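Print this page | E-mail this thread to a friend

Sim Software & Add-ons > Reviews and Buying Advice

Thread: Elta sorting bench pack, worth the money?

gearlash
Okay so I've had the Elta pack for a couple of weeks now and I figured I'd write it up because there's next to nothing out there about it. For anybody who hasn't run into it, it's a simulated workcell. You get a room, a table, an arm, small parts to pick, and a tray with 3 compartments to drop them in. The tasks are scored, you plug in your own controller, and off you go.

I paid for the 3000 episode tier. There's a smaller one with 2000 and I kind of wish I'd started there, but more on that later.

The good stuff: install was painless, and the parts set is mean in a way I enjoy. Dice are horrible to grasp! They're tiny, they roll if you clip a corner, and my policy spent its first evening batting them off the table. Dominoes are a lot friendlier once you get the approach angle right.

solderfumes
How's the gripper contact? I tried the Prasgate kit last June and everything slid around like it was on ice. Gave up on it pretty fast.

gearlash
Way better than that. Fingertip friction is a setting per pad, and the default is sane. I did have to slow down my closing speed or small parts would squirt out sideways, but I've had the same thing on hardware so I can't be too mad.

kettle_and_cog
I have the same pack and I'm going to disagree with some of this. Looks fine, sure. But the tray labels are useless at the default camera resolution. My whole project is reading the label and then sorting to match, and from the wrist view I get gray mush. I had to bump the render size way up, and then my frame rate tanked.

gearlash
Fair, I should have mentioned that. I'm sorting by compartment position so I never read the labels at all. These are at the resolution I run:

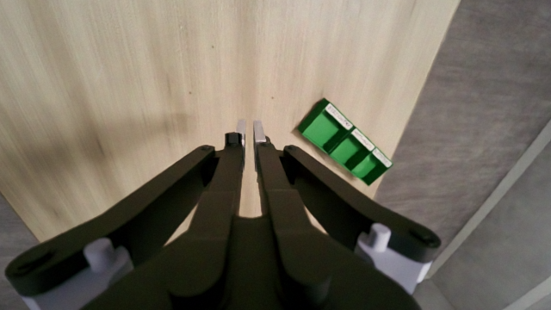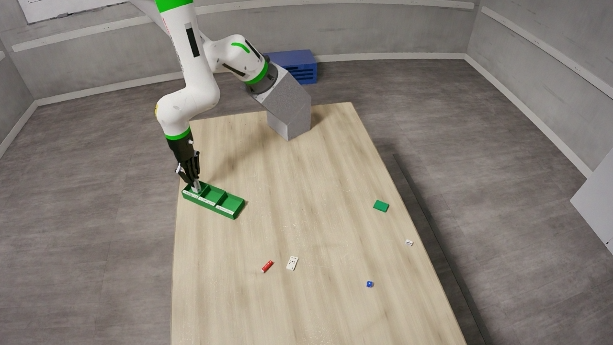 With the two-finger jaw I plan everything from the wrist camera and only use the wide one for checking where stuff ended up. If you do it the other way around you're going to have a bad time with the dice, because from back there they're just a few pixels each.

The multi-finger hand is a whole different animal. I like it, I'm just not good at it yet. So many joints to tune, and the default grasp presets curl up before they're anywhere near the part. I ended up writing my own.

solderfumes
Does the hand come with the pack or is it extra?

gearlash
Extra. That's my biggest gripe. The product page has it all over the place and then you get to checkout and it's an add-on. Mine was 132 on top, and they don't put that price anywhere you'd see it early.

kettle_and_cog
Yeah I almost returned the thing over that. Support was decent when I complained, but they didn't budge on the price.

pinchpoint
Long time lurker, jumping in because I went with Marinho instead and I'm happy. Plainer visuals, fewer parts, but the labels are sharp and both end effectors are included. If you're training anything that has to read, I'd look there first.

gearlash
I looked at Marinho! Isn't the lighting fixed, though? I need to vary it or my model falls apart the minute a shadow moves.

pinchpoint
It is fixed, yeah. Doesn't matter for what I do but I can see it being a dealbreaker.

kettle_and_cog
See, I think lighting variation gets oversold. I ran mine with it on and off and couldn't tell the difference in my scores. Texture on the table mattered a lot more. That wood grain throws off my edge detection something awful.

gearlash
We're going to have to agree to disagree on lighting lol. With it off my pick rate drops hard. Could easily be my network and not the pack. On the grain, try swapping the table material, it's under Scene > Surfaces. There's a flat one in there that's ugly and works great.

kettle_and_cog
Huh, didn't know that menu existed. Trying it tonight.

solderfumes
So if I'm just starting out and I only want pick and place with a basic gripper, which tier?

gearlash
The 2000 one, no add-ons. I've barely touched the last third of my episodes, and you can upgrade later for the difference. Also grab the Pono plugin for logging (free, works with the Elta pack right out of the box), because the built-in logger writes one giant file and takes forever to open.

pinchpoint
Seconding Pono. It works with Marinho too, but you have to turn off timestamps or it chokes on export.

solderfumes
Cool, thanks everybody. Going with the small tier. I'll post how it goes once I've knocked some dice on the floor.

Print this page | E-mail this thread to a friend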